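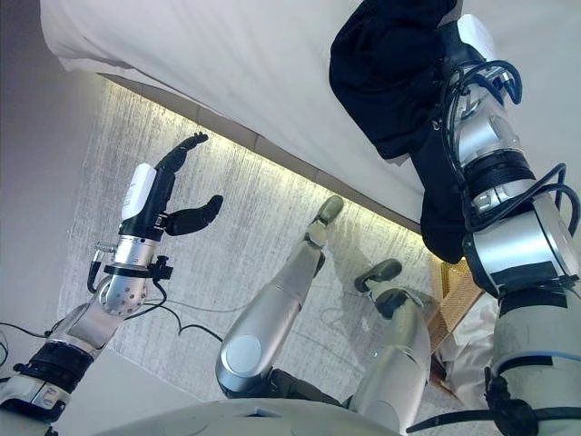

Equipment / Two-arm humanoids / Planning your purchase

Sterken two-arm unit for bedroom and laundry work

Many customers write to us with one question: what must we budget besides the robot? On this page we try to answer it for hotels, guest houses and care homes which want help with clothes and bed linen.

The base order contains the body, two arms and one pair of five-finger hands. Spare hands are ordered separately under part number 3613. We advise to put one spare pair in the first order. Fingers are the part that works hardest, and delivery in November is slow.
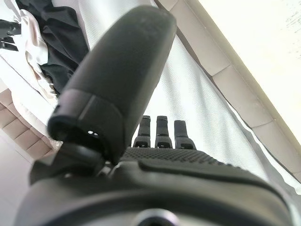

Thumb and fingers of the hand, with the dotted grip surface.

Before you ask for a quotation, please measure the free floor next to the bed. The unit needs 80 cm on the side where it will work. Carpets and rugs should lie flat, and cables on the floor need a fixed path. Please tell us also which textiles you handle. Dark clothes on a light sheet are the easier case, white on white needs more setup time.

What to plan for:
Site visit and floor check: one day
Setup and first training of staff: 400 euros per person
Yearly service: 2000 euros, hands not included
Baskets and bed covers: your own, no special model required

Rental is possible for customers who are not sure yet. Half of the rental is taken off the price if you buy later - ask Boglárka Pálfi in our sales office for the conditions.
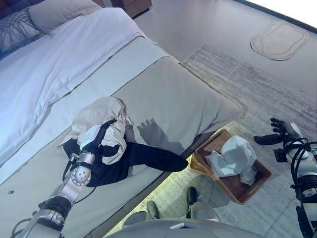 Clothes on the bed, basket at the foot end.

Quotations requested before 23rd August keep the present price list. For technical questions about room size and power supply, write to Chidubem Ezeani. Please add a simple drawing of the room with the position of the bed, the door and the sockets.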